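**Foam cubes for stacking — are they any good on a small round table?**

*Josée Bouchard*

We've just cleared a corner for a round wooden table and I'd love to keep some foam building cubes on it for the little ones at our Breltville playgroup. Do they stack well, or do they slide about? I've got 27 in a bag from Primevari and can't wait to get them out!

**Wong**

Oh, they're brilliant! Start with two, one squarely on the other, and let the children lower the third slowly — foam grips foam far better than painted wood does. Ours go up in light blue and pink, and the little ones love choosing which colour comes next.
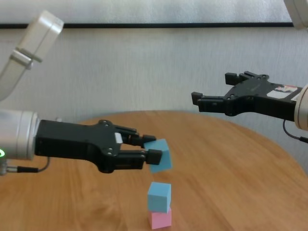 Keep the tower well in from the rim, and give the table a wipe first, as crumbs make the bottom cube rock. We had a go in February and got to 4 high before the giggling started.

**Prastent70**

Love mine. Wash them in a net bag, cool, no spin!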